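Filed under: Games & Counters > Set-up guides

4. Setting out the plate and the pot

Plurkonis is played at any table that does not wobble. Allow 11 minutes for setting up the first time.

4.1 Wipe the table and let it dry.

4.2 Put a paper plate on the left of the playing area, rim upwards. Plates with a pleated rim are best, as the cubes do not slide off so easily.

4.3 Stand the black pot on the right, open end up. Leave a hand's width between the pot and the plate.

4.4 Place the green cubes on the plate. They should lie flat and not be stacked.

4.5 Move the cubes to the pot one at a time. Hold each one just over the rim before letting go.
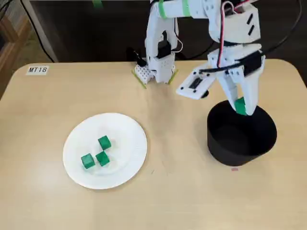 Érica Siqueira writes that on a glass table her pot crept a little with every cube, and that a damp cloth folded underneath cured it. A cork mat will also do.

Note: The cubes need not be lined up on the plate. Players may turn them as they like before the first go.

Caution: Small parts. Keep the cubes away from children under three. They look like sweets and are not to be eaten.

4.6 To start a new round, tip the pot out over the plate from a low height. Check the floor for strays.

4.7 Change the plate when the base goes soft or the rim will no longer stand up. Light creases do not matter.

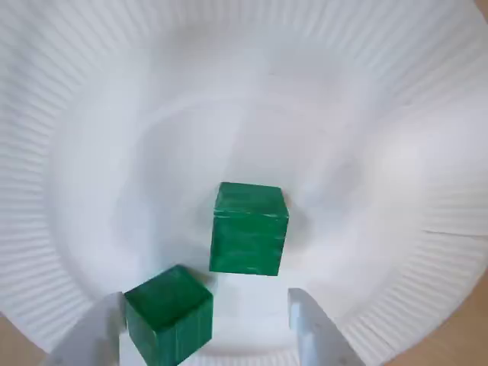 Fig. 4b. Green cubes on the flat base of the plate, inside the pleated rim.

4.8 After play, wash the cubes in lukewarm water and dry them with a soft cloth. Do not put them in the dishwasher. Spare cubes can be ordered from Brerico in bags of 14.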